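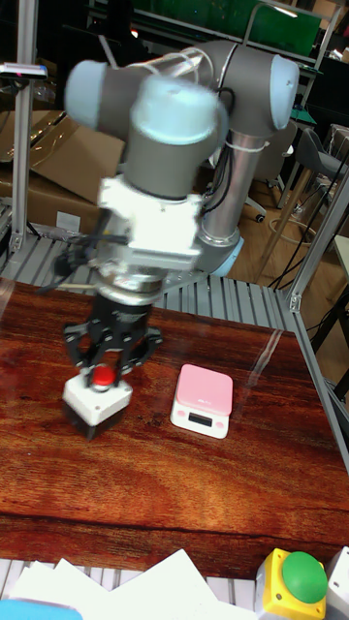
Red button and kitchen scale, with the gripper overhead.

I paid for the Sistance renter's add-on in February and I'm still not sure what I bought. It costs $39 a year and is sold as small, quick cover for water damage and burst pipes, on top of whatever policy you already have. Signing up took less time than making coffee, which made me suspicious, so I sat down with the full wording afterward. You should do that before paying.

The headline limit is $225 per event. Fine, it's a small policy. But "event" is defined as everything that happens in the same building within the same week, so two leaks in two rooms count once. I had to go to the back pages to find that.

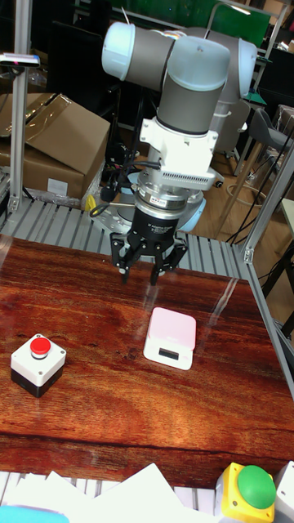 Stavros Zervas: I claimed for a soaked rug and got $169 after they took off wear and tear. No argument from them, but I sent the same receipt three times. I'd call it okay for the price and no better than that.

I can believe the part about the receipt. The upload page at Sistance logged me out twice while I was only adding my address, and the help line passed me to Zacharopoulos, the company that handles the claims. The woman there was polite and couldn't see my account.

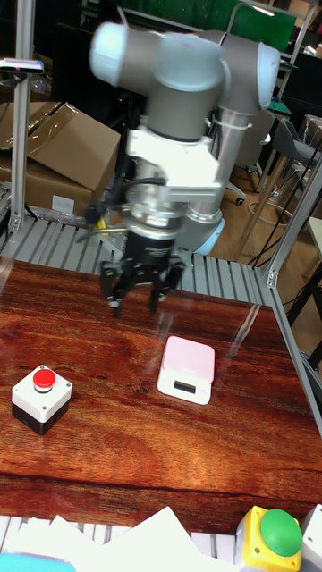
COVER AND EXCLUSIONS

Storm water coming in at ground level is out. So is anything that starts with an appliance you installed yourself. Sumgate, the other small policy I looked at, does cover the appliance but makes you wait longer before your first claim. Ivitberg wouldn't quote for my zip code at all. 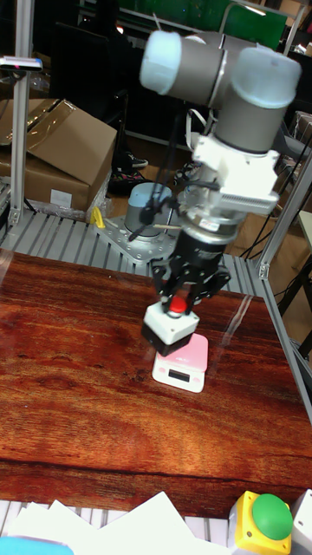 Neither of the two I could get will help much with a real flood. The sales page brags about 1,138 claims paid and doesn't say how many were turned down. I asked by email and got a link back to the sales page.

Two stars out of five. I've turned off auto-renewal.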